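机器人打包，离上岗还有多远？我去看了一回

栏目：科技 > 机器人 > 现场

7月16日，我跑去看Halia的双臂机器人干活。去之前朋友圈里正吵得热闹，一派说明年家里的碗就有机器洗了，另一派说它连个快递箱都弄不利索。我两边都不太信，干脆自己去看看！

带我进去的是项目负责人拉格达·沙蒙（Raghda Chamoun），她一上来就给我泼冷水：“别指望看翻跟头，我们这儿就是搬箱子、开箱子、摆东西。”我说正好，我家阳台上堆的全是箱子。

进门先套罩衣鞋套，地面是绿色环氧的，亮得能照出顶灯。这边练的都是仓库和店铺后场的零碎活儿，拿、放、递、拆，听着一点都不难对吧？
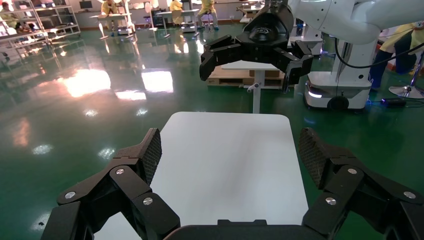
沙蒙跟我说，最磨人的恰恰是这些没人愿意写进宣传片的动作。瓶子、罐子这类硬东西，位置固定了，机器早就抓得挺稳。麻烦的是纸箱，它会弹，会塌，同一批货里软硬都不一样。人手一摸就知道该使多大劲，机器得靠镜头看、靠夹爪试，试错了还得退回来重来。

我问她到底练了多少遍，她说光是纸箱这一项，1月到现在换过3版方案，每版至少跑200遍才肯下结论。目前最新一版在摆放规整的条件下能用，箱子一歪就得有人过去扶。我觉得这话说得挺实在，比发布会上听到的靠谱多了。
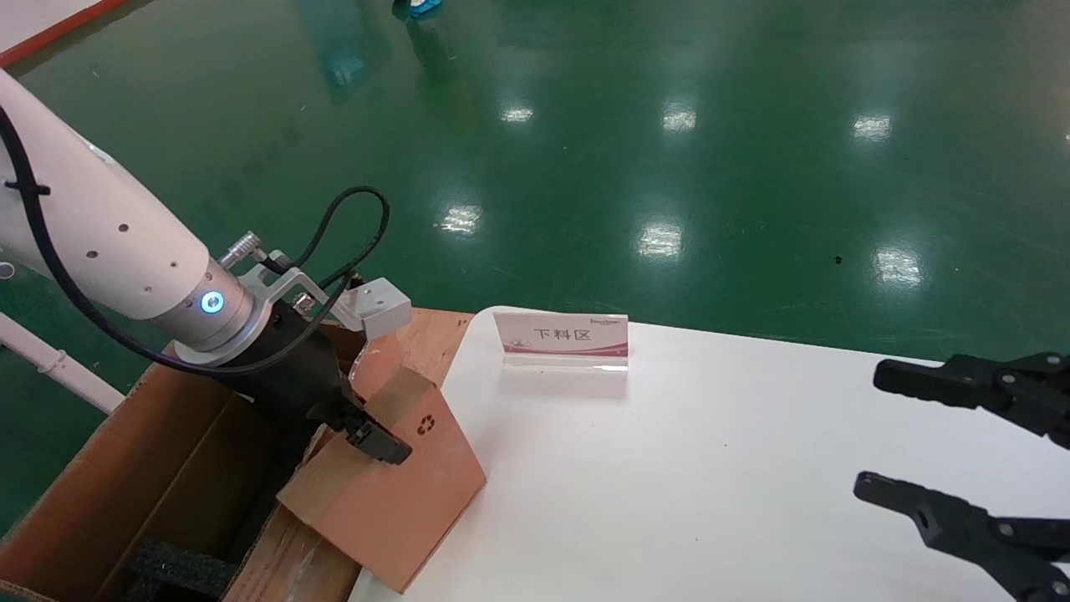 做夹爪控制的侯萨姆·萨耶格（Hussam Sayegh）更直接，他说箱盖那一片纸板是他今年最大的仇人，捏轻了会滑，捏重了又折出印子，客户要投诉的。他们还试过Borura的一套软指尖，抓纸板是舒服了，可磨损太快，两周就得换，算下来不划算，又换回硬的。

两条胳膊怎么配合也是个大问题。我们拆快递的时候，一只手按着一只手掀，脑子根本不过这件事（我回家特意拆了两个试了试，真的是这样）。机器得先想清楚哪只手先动、另一只在哪儿等着，别撞上。 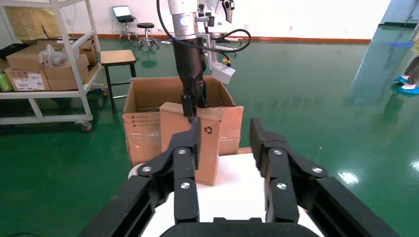
全文约1000字 · 阅读需3分钟

那到底什么时候能用上呢？沙蒙的判断是店铺和仓库先来，家里往后排。仓库的台子高矮固定，箱子规格就那么几种，灯光也归自己管。家里呢，今天地上一只拖鞋，明天桌上半杯奶茶，小孩还要来拽它的线！

Yammine超市集团的仓储主管福阿德·达赫尔（Fouad Daher）当天也在，他们打算先拿一个门店的后场试点。他算账算得很细：速度比熟练工慢没关系，夜里能自己干就行，可要是每小时都得喊人来救一次，那还不如不买。我追问他能接受几次，他想了想说，一个夜班最多2次。萨耶格在旁边听着，没接话。

我自己的感觉嘛，比去之前乐观一点点。开箱、递箱这种活，条件摆好了，机器是真能上手的，慢是慢。叠衣服、收拾厨房这些，我还是先自己来吧，今晚那一池子碗还等着我呢。

达赫尔说试点一开始就叫我去店里看，到时候再跟大家汇报。

相关阅读
· Mineck仓储小车进了菜市场，摊主们怎么说
· 扫地机器人用了一年，我又把拖把买回来了
· 诺埃米·科瓦尔奇克：叠一件衬衫为什么这么难
· 夜班补货交给机器，店员去干什么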